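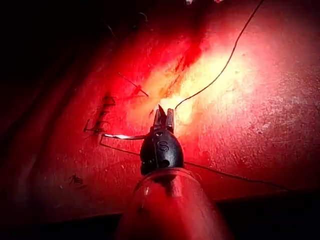

Needle driver slips its grip partway through a suturing run – where do I look first?

Jaruwan Jaidee
Hello all, and thank you for having me here. We run automated suturing practice on tissue with a two-arm setup in our lab, and since July the left needle driver has been letting go when it shouldn't. The software is Tonon and the arm controller is a Steiner. Everything looks lovely for the first few passes, then on the pull-through the log says "closed" while the needle has slipped out of the jaws. No alarm, no stop, and the other arm carries on as if it were holding something! On Thursday I ran 50 passes and it happened on 22 of them.

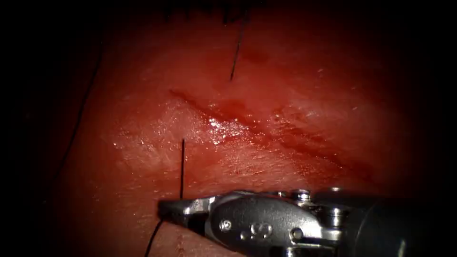

I have swapped the needles and rerun the homing routine, and I'm a little nervous about leaving it alone with tension on the thread. Could it be the instrument, or is it the way we ask for the grip?

Pirmin Nägeli
Oh, I feel for you, we had a very similar summer! First, please don't run it unattended. Turn on the motion hold in Tonon, so that both arms stop when the grip reading drops. Then look at how the grip is confirmed. Ours only checked the commanded jaw angle, so "closed" meant it had been told to close – whether there was a needle in there or not. We switched to reading the motor current. After that I'd check cable tension, because our driver was well over 100 hours past its service and the jaws had gone soft.
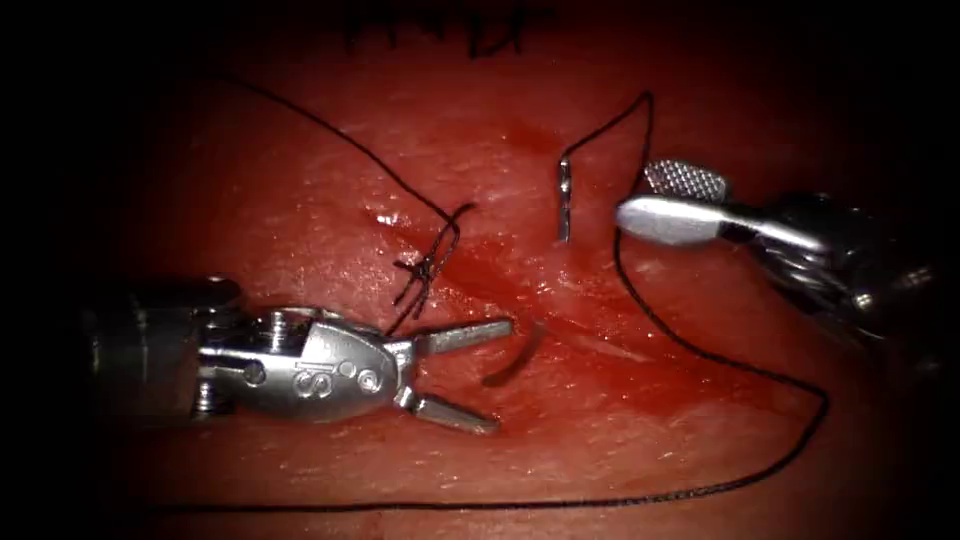 1 min read

If the error log shows code 2389 next to the slips, that was cable slack for us, and a new instrument cleared it up. Try the other driver on the left arm too, and see whether the trouble moves with it.

Wotness
Same here with the Hultar jaws. Cleaned them, a bit better. Never found out why.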